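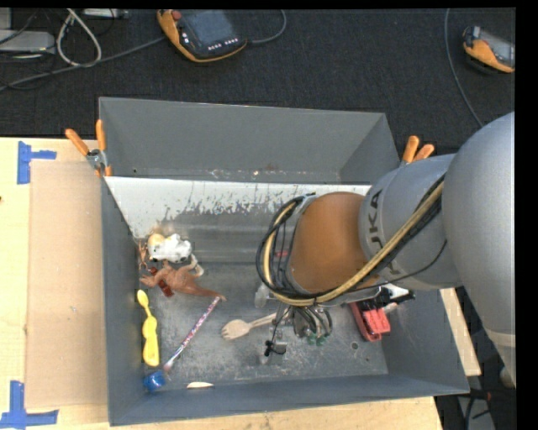 *Fig. 1: The bin, the arm, and the usual residents. Clamps stay on.*

## Week 4 handout - Picking from clutter

Bring this sheet to the lab. Last year's version was 11 pages and was mostly used to prop the door.

By now your group has a working pick on a single block, placed square in the centre of a clean table. Congratulations. Today you meet the bin, which has walls, corners and a toy dinosaur.

### Before you touch the pendant

- Check both orange-handled clamps. If the bin moves, your calibration is a work of fiction.
- Leave the blue tape alone. Jannik Voß spent an afternoon on it and he can tell.
- One person holds the pendant, and that person isn't also eating.
- Speed override stays at the lab setting until Corina or I say otherwise.

### What makes an object hard

In lecture we used "graspable" as if it were a property of the object. Look at the wooden spork in Fig. 1. Out in the middle of the floor, you can come at it from almost any side. Now look at the yellow utensil lying along the left wall. Its neck is slim and inviting, but one of your fingers needs to go where the wall is.

The scuffed metal floor is a separate headache. It throws back hazy reflections, and your depth data may have opinions about them. The Trunari group lost most of a session in October chasing an object that was a patch of glare. They had named it by the end.

Small flat things near a wall (the blue cap, the pale oval piece) are worth the most points and will take the most of your evening. Plan accordingly.

### Task

1. Capture the bin and save the raw file before you filter anything.
2. Propose at least 4 grasps and rank them. Write the ranking down *before* you run it.
3. Run your top grasp. Log the result, including the embarrassing ones.
4. Don't tidy the bin between attempts. Clutter is the assignment.

Full marks are 100. A group that clears nothing but explains why can still do well - Yeshi Tesfamariam's group managed one object last year and wrote the best report in the pile.

### Common troubles

**The arm stops above the bin and sulks.** You've probably planned through a wall. Check your collision model has all four sides.

**The cables go tight.** Stop. The bundle loops round the wrist and doesn't care for big rotations. Re-plan with a smaller wrist turn.

**Error 508.** Our own logger, complaining that your group name has a space in it.

Reports go to Pilar Orellana, room 1850, or in the box outside it. Reading for next week is the Csizmadia notes, sections on suction and regret (she calls it "failure recovery").

F. Castillo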